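Home About Research Visits and Events Publications Contact

Report on a Visit to the Cernham Handling Laboratory 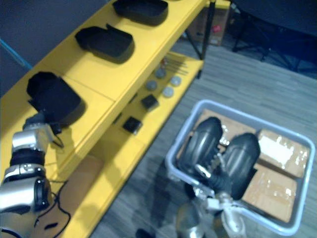
The delegation traveled to Cernham on a Tuesday in December at the invitation of the laboratory's manipulation group. The purpose of the visit was to compare two grippers under consideration for the footwear handling program, the Clolisis and the Nomunetti, and to examine the controller proposed for use with both.

Ivan Demchenko received the delegation at 9:30 a.m. and outlined the test plan. Work is carried out at a two-armed station with a yellow shelving unit. Black shoe-shaped trays are kept on the top shelf and small parts on the level below. Shoes are presented in a light gray plastic tray on the floor, on pieces of cardboard covered in clear packing tape. Members of the delegation asked whether glare from the tape affected the cameras. The group has recorded some false edges in its depth data and is considering a matte covering.

According to the laboratory's records, 2,651 grasps had been logged before the visit, of which 1,216 were made with the Clolisis. The Clolisis held the curved walls of the trays firmly but was slow to release. The Nomunetti released cleanly and was preferred for work near laces, although its grip on tray walls weakened when the approach angle was steep. Demchenko advised against drawing conclusions on wear, as neither unit had been in service long enough.

The Harasym controller was discussed after lunch. It accepts both grippers without rewiring, and changing from one to the other requires a new tool profile and a short calibration. The delegation observed 2 such changes. The second had to be repeated after an incorrect profile was loaded, and the operator's screen gave no warning of the error. This has been raised with the supplier.

The laboratory has agreed to run a further 900 grasps, divided equally between the grippers, and to report slips and dropped items separately. Cable routing on the arms will also be reviewed. The delegation recommends that no purchase be made until those results have been received.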